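What Stays On After Everyone Goes Home: Electricity Use in a Student Building
Project report by Tamsin Pennington

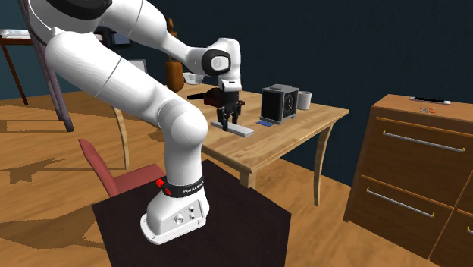

A white arm with its black gripper over a light gray board on a tabletop (computer rendering).

I picked electricity because of my own power bill, which is not a noble reason but it got me started. I live in a shared house, we all argue about the heating, and not one of us could say what anything costs to run. So when our supervisor, Kathleen Phelan, asked for project ideas, I said I wanted to know what a building uses when it's supposed to be asleep. She told me to pick one floor and stick to it. I wanted the whole of Furthorpe. She was right, I would still be reading meters!

Furthorpe is the older of the two teaching buildings, and I worked on the second floor: two classrooms, a small kitchen, a print room, a study lounge and a long hallway. The floor has its own submeter in a cupboard by the stairs. Jagadeesh Lobo and I took turns reading it, once when the last class let out and again before the first one in the morning. We also had a plug-in meter for individual appliances, the cheap kind with a tiny gray screen (you have to crouch down with a flashlight to read it, and my knees would like that noted under limitations).

We ended up with 300 readings between us. A few had to go because I wrote the digits down in the wrong order, and one page of the notebook got coffee on it. After that we both typed the numbers straight into a shared sheet.

What we found

Over the whole study the floor used 3667 kilowatt-hours. I had guessed that nights would be a tiny slice, maybe a tenth. They came to well over a third. Even in December, with the building locked for break, the meter kept ticking along at a steady pace, and that flat line on the graph is my favorite part of the project. It looks boring until you remember there isn't anyone in there.

The steady overnight load averaged 262 watts once we took out the nights when somebody had left a classroom projector running. The kitchen fridge was a big piece of it. It's old, the door seal is cracked along the bottom, and it was holding half a lemon and a jar of mustard for most of the study. The water heater under the sink kept itself hot all night for people who were home in bed. Then came the printer, which never properly goes to sleep, and a row of hallway lights on a sensor that seems to respond to nothing at all.

The surprise was the lounge. Someone had tucked a 500 watt space heater behind the couch, and on cold evenings it sometimes stayed on until morning. It doesn't have a timer. On those nights it used more than everything else on the floor put together. I left those nights in the total but pulled them out of the average, and Sunita Lindqvist, who checked my math, made me say so clearly in the text. So there it is, said clearly.

Asking people

I also talked to people who use the floor. Most of them thought lighting would be the biggest thing, which is what I thought too. Lorena Lagos, who teaches evening classes there, told me she switches everything off at the wall except the projector, since the last time she did that it took ages to come back on. I think that's fair. If turning something off makes your next morning worse, you stop turning it off.

We tried putting little paper signs on the switches for two weeks. The numbers went down a bit in the first week and crept back up in the second — I wouldn't read much into it, because the weather changed too.

What I would do differently

I'd get a meter that logs by itself. Reading by hand twice a day sounds easy, and then you get a cold. I'd also measure the fridge for longer, because it cycles on and off and our short readings bounced all over the place. And I would talk to the building office at the start. They had old bills in a binder the whole time, and I only heard about it while I was writing this up.

My suggestions to the office are a timer on the water heater, a new door seal for the fridge, and someone taking a look at that hallway sensor. The heater behind the couch has already disappeared. The lounge is freezing now, and I've started bringing a blanket.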